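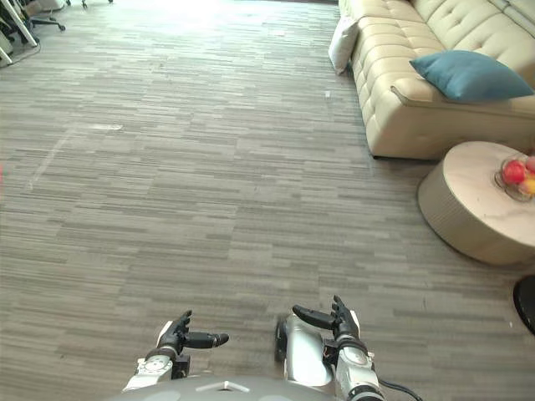 Fig. 1. Carpet tiles with short streaks, laid in alternating orientations. The far part is in strong light.

Kureck School of Interior Work
Surfaces and Finishes, handout for unit 9
Pattern, direction and light on the floor
Prepared by Dilruba Samarakoon
Revised May 21, 2020

9.1 What we cover in this unit

In the last unit we spoke about walls. Now we go down to the floor, and mostly to carpet tiles, which you will meet in nearly every office job and also in many shared living rooms. Please read this handout before the practical class and bring your own sample book. If you do not have one yet, the store room lends them for the term.

Students often choose a carpet by its colour only. Colour is important, but a floor has also pattern, direction and texture, and these three change how the colour is seen. A small sample held in the hand can look quite different when the same material covers a whole room.

9.2 Direction

Almost every carpet tile has a direction. The yarn leans a little to one side, and on the back of the tile the maker prints an arrow to show it. When all arrows point the same way, we call the floor monolithic. It looks calm and close to a broadloom carpet, but a tile which is turned by mistake is seen at once.

When each tile is turned 90 degrees from its neighbour, we call it quarter-turn. The joints become a part of the pattern. This way of laying is forgiving, and a worn tile can be changed later with less trouble for the eye.

Two other layouts you should know are ashlar, where the columns are shifted by half a tile, and brick, where the rows are shifted. In both of them the arrows stay in one direction. Do not mix up "shifted" and "turned" in your drawings. In the January test many of you wrote quarter-turn beside a drawing of ashlar, and the fitter would have followed the words.

9.3 Texture, and how to name it

For the written part you must use the correct word for a texture. "Rough" and "nice" are not enough. The words come from many trades, and I accept them all if they are used properly.

Loop pile: the yarn makes closed loops. It is strong and easy to clean.
Cut pile: the loops are cut open. It is softer, and it shows footprints.
Ribbed: raised lines running in one direction.
Hammered: small shallow dents, mostly on metal.
Knurled: small raised points made by two sets of crossing lines, straight or diamond. It is an old pattern for handles and knobs, and now it is used also on moulded parts.
Pebbled: soft round bumps, as on many leathers. 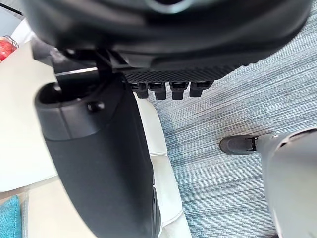
Fig. 2. Fine diamond knurling on a flat black panel, next to a smooth rounded surface.

A fine texture disappears with distance. From one metre you see the points, and from the door you see only a flat, slightly dull surface. Therefore always write the viewing distance in your notes. A texture which nobody will see can still be worth its price when the hand touches it every day.

9.4 Light

Light from the side makes a texture stronger, and light from above makes it weaker. Very strong light can wash out a mixed grey until the pattern is nearly lost. At the Skosden library, our study case, the reading near the south windows was 3000 lux at midday, and the fitters and the client could not agree if the tiles there were from the same batch. They were. The arrows had been laid correctly too.

Before you order, put four loose tiles at the window and four at the darkest wall, and look at them in the morning and again in the late afternoon. Make a photograph if you wish, but do not decide from it.

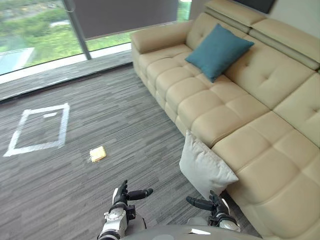

The furniture must be planned at the same time. Large pale pieces throw light back on the floor and make a dark tile look darker by contrast. They also hide a big area, so a strong pattern should not have its centre where a heavy piece will stand. Under furniture feet the pile is pressed down, and loop pile recovers better than cut pile.

9.5 Estimating

Measure the room at its longest and widest points, including door openings. Divide by the size of the tile and round up each side separately. Add the waste at the end. For a simple room laid monolithic I take five per cent, and for a room with many corners a little more.

The Urrego meeting room in your exercise needs 64 whole tiles before cutting. Show how you arrive at this number, then add the waste and give the final order in full boxes.
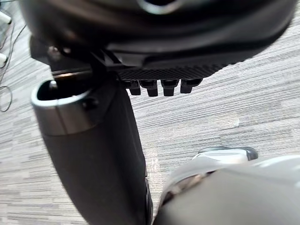 Keep one box back for repairs and write the batch number on your plan. Tiles from a later batch can be a slightly different shade, even if the name on the box is the same. If you must use two batches in one room, mix the tiles across the whole floor.

9.6 To prepare for the practical class

Draw the Urrego room in quarter-turn and in ashlar, with arrows on every tile.
Describe two textures from your home, with the viewing distance.
Read the Drunuro fitting guide, the chapter on subfloors. We will speak about moisture in the next unit, so you can leave out the tables for now.

Drawings are to be handed in on paper, with your name on the back of each sheet.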